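3. Study Area and Methods

3.1 Setting

The survey was carried out in two rental districts, Tundumside and Diswood. Both were built up in the same period, and both have a high share of one-room units that were made by dividing larger apartments. They differ mainly in how cooking is provided for. In Tundumside most divided units kept a short run of kitchen counter with a sink and a two-burner stove. In Diswood the older kitchens usually went to one tenant, and the other units were given a sink and a wall outlet. Leases in Diswood often forbid open burners of any kind.

We were interested in how people living in units of this type organize the first meal of the day. Earlier work on small housing has mostly looked at evening cooking, which takes longer and makes more demands on ventilation and storage. Breakfast is shorter, but it happens at a fixed time, and it competes for the same surface with other morning tasks such as packing a bag or ironing a shirt.

3.2 Sample

Questionnaires were left at 691 addresses in January. We received 301 that were complete enough to use. Households with children under school age were excluded from the main analysis because their mornings follow a different pattern, and they will be treated in a separate paper. Respondents who said they never ate at home before noon were kept in the sample and coded as a group of their own.

The questionnaire asked for the size of the main work surface, the appliances kept on it all the time, the appliances brought out for use, and the foods prepared on the last working day. Respondents drew their counter or table on a grid printed on the back page. The drawings were more useful than the written measurements, which many people had plainly guessed.

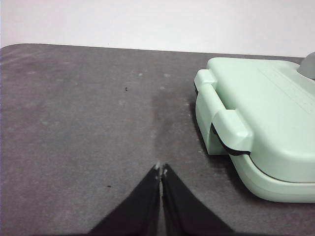 Surfaces were classed as fixed (a built-in counter), movable (a table, cart, or shelf unit), or shared (a surface outside the unit used by more than one household). When a respondent listed two surfaces, we used the one where food was prepared on the day in question. A desk counted as movable even if it was used mainly for work.

3.3 Home visits

We then visited 22 households, chosen so that both districts and all three surface classes were represented. Each visit began before breakfast and ended when the respondent left or started work. The observer noted the order of tasks and every time an object was moved to make room for another. No help was given and no questions were asked until the meal was over. Visits to Damham, which had been planned as a comparison site, were dropped when access to the buildings could not be arranged.

3.4 Grouping of appliances

Appliances were sorted by the number of cooking functions they offer. Single-function items include kettles, toasters, and rice cookers. Combined items place more than one function on a single body, so that they take up one space on the surface and in most cases one outlet. Pieces that only store or cut food were left out. We follow the terms used in the Kovačević scheme for small kitchens, with the change that a microwave is counted as single-function even when it has a grill setting.

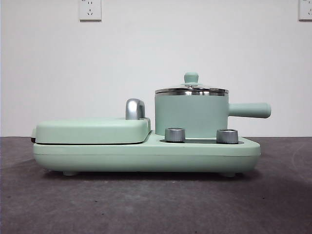 Figure 2. A combined appliance with a closed grill or sandwich-maker compartment and a small lidded pot on a shared base.

The grouping was done twice, by different members of the team, and disagreements were settled by going back to the respondent's drawing. Most of them concerned items named only as a "cooker" or a "maker." Where the drawing did not settle the matter, the item was coded as unknown and left out of the comparisons in Section 4. It was still counted in the total surface area in use.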